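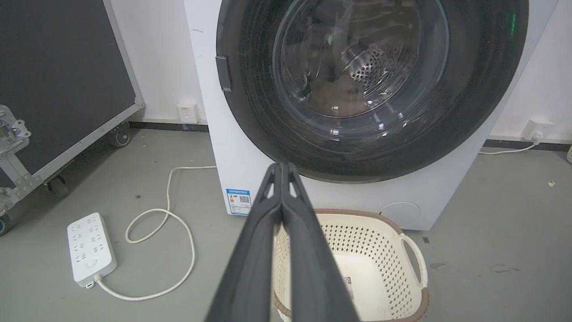 Efua Sulemana wrote in to say that the pairing step in the old version of this guide never worked for her, and that she'd sooner run a play clock by hand than trust the automatic reset again. Fair enough. The section has been rewritten, and the automatic reset is now left off.

Filed under: Football > Sideline Gear > Set-Up Guides
Updated Mar 29, 2018

Section 2: Setting Up the Lallura Play Clocks

These steps cover the pair of end zone clocks and the Restidel hand controller. The box says you'll be ready in minutes. Allow longer the first time.

1. Stand one clock behind each end line, facing the field. Keep both well clear of the pylons and the team areas.

2. Open the legs fully and hang a sandbag on each. The supplied stakes are fine in soft ground. On turf, don't use them.

3. Switch on the far clock first, then the near one. Wait for two dashes on each display.

4. Hold SYNC on the controller until the dashes turn to zeros. If only one clock changes, turn everything off and start again from step 3. The printed manual says the second clock will "find itself." I have yet to see it do so.

Note: The stated range is 900 feet. Take that as a best case, with an empty stadium and a clear line of sight. Test from the spot where the operator will really sit, with the press box windows shut.

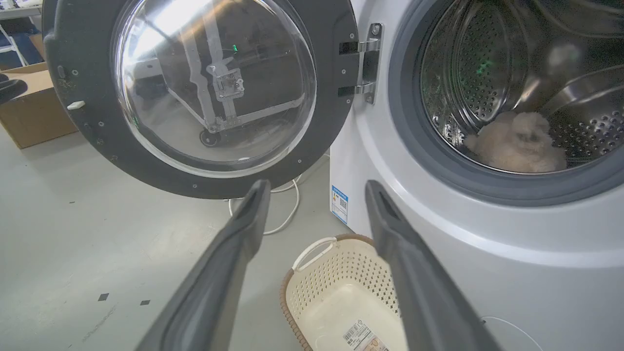 5. Set the reset values under MENU > CLOCK. Check them against your own league's rule book, whatever the preset is called. The "High School" preset on our set had been changed by someone before us.

6. Turn AUTO RESET off. It is meant to hear the referee's whistle. It also hears whistles from the next field and, on one bad night in February, a kid in the bleachers.

7. Run a full count and watch both displays. They should hit zero together. If one lags, repeat step 4.

CAUTION: Never swap a battery during a live down. The clock comes back on showing its last saved number, and the quarterback will believe it.

CAUTION: Do not stand a clock where a receiver could run into it. The foam cover is sold as impact padding, but I wouldn't want to hit it at full speed.

Note: Zernik claims over 2000 hours for the display panel. We can't confirm that. Battery life is easier to check, and ours started to dim in the fourth quarter when it was cold. Bring a charged spare for each clock.

8. Before kickoff, show the back judge where both clocks are and agree on a hand signal for a wrong count. If the clocks fail, the count goes to the officials on the field.

For the Annan scoreboard link, see Section 3.

We use cookies to remember your settings and measure visits. By continuing to browse you accept our cookie policy. OK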